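Orberg Allotments & Growers' Group — minutes, 15 May 2014
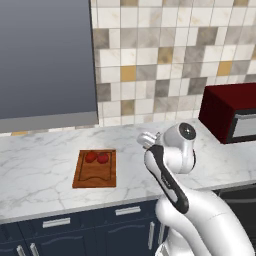
Water first as people wanted to get away. Tank at the Tikkanen end is leaking again at the tap, Raimo Kemppainen has had a look and says new washer won't do it, needs the whole fitting. Agreed to buy. Hosepipe rota stays as it is till end of May, then look again. Produce table for the open day — same as last year, but everyone fed up with the plastic trays, look cheap. Want boards for the bread and cheese, reddish-brown wood with a groove cut round inside the edge like the one on the marble worktop. Gill to ask Truvico what they charge for 2. No decision on tablecloths.

Apologies: Maureen, both Dawsons.

Last minutes: agreed, except that the shed key is with Pete not Paul.

Money: 700 in the account after the compost bill. Insurance due, Gill chasing. Plot rents — 17 still to come in, reminder to go out this week. Raimo asked if late payers could do it in halves. Yes, but ask first.

Compost: Steltero load was poor, full of bits of plastic and one glove. Nearly 30 bags' worth of it has been sieved so far and it's hard going. Letter to Steltero asking for some money back. Nobody to dump the sievings behind the shed, use the skip.

Slugs: long discussion. Beer traps, copper tape, going out with a torch. No agreement. Pellets still not allowed on shared beds, see rules.

Gate: code changing at end of month. Will be rung round, NOT emailed. Please dont write it on the gate post.

Open day: teas, plant stall, raffle. Need raffle prizes, not more bath salts. Parking in the lane only, keep the farm entrence clear.

AOB: lost — one trowel, green handle, plot by the water tank. Found — reading glasses, in shed.

Next meeting to be fixed once we know when hall is free.

Last updated by Gill

Shares 2 Comments 0

Search this site... Go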